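Print this page | E-mail this thread

Two-arm pillowcase task: how many demos before you train?

tellbridge_tom
We're collecting examples for a bimanual policy and the task is getting a pillowcase onto a pillow. I love this task! It's all cloth, nothing keeps its shape, and both hands have to cooperate the whole way. We have 850 episodes so far, all teleoperated. Do I train now or keep going?

gripfan52
Train now. Train at every stage, it costs you one night of GPU time and you find out what's missing.

plollimau
Disagree a bit. With cloth I'd look hard at the episodes first. We trained early on a towel task at Cladodmont and spent a month chasing a "model problem" that was really two operators doing the task in opposite directions. What does your setup look like with the case partway on?

tellbridge_tom
Fair question. The case is the yellow-orange one with the pale print, and it's over the left half of the pillow at this point. White pillow on a white table, walls plain on purpose.

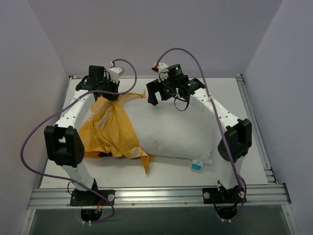 Reply 5: contrast and slack

plollimau
Oh, nice station! Two thoughts. White pillow on white tabletop is going to be tough on whatever view you use for the bare end. I'd swap in a gray mat for a third of the episodes. And the case is really bunched up on top, so do your operators smooth it out before they pull, or just pull?

tellbridge_tom
Depends who's driving (I know, I know). Neusa Falcão smooths first and her episodes are gorgeous, but they're long. I just pull.

gripfan52
Keep both! Variety is the whole point. I'd leave the white table alone too, the case has plenty of color to track.

plollimau
Variety in where the pillow starts, yes. Variety in strategy, only if you label it. Otherwise the policy averages the two and hovers.

odalaigh_lab
Ó Dálaigh here, we did duvet corners with 1,015 demos and I'm with plollimau. We tagged every episode by strategy, threw out 52 where the operator switched halfway, and the next run was so much better I replayed the rollouts all afternoon. Keep your failed grasps if the operator recovers, though. Those are gold.

gripfan52
OK, the tags I'll give you. Still say train tonight.

tellbridge_tom
Doing both! Training on the untagged set tonight as a baseline, tagging starts tomorrow, and I've ordered 3 mats in different grays. Will post the curves in August.

We use cookies to keep you logged in and remember your settings. Accept | Manage cookies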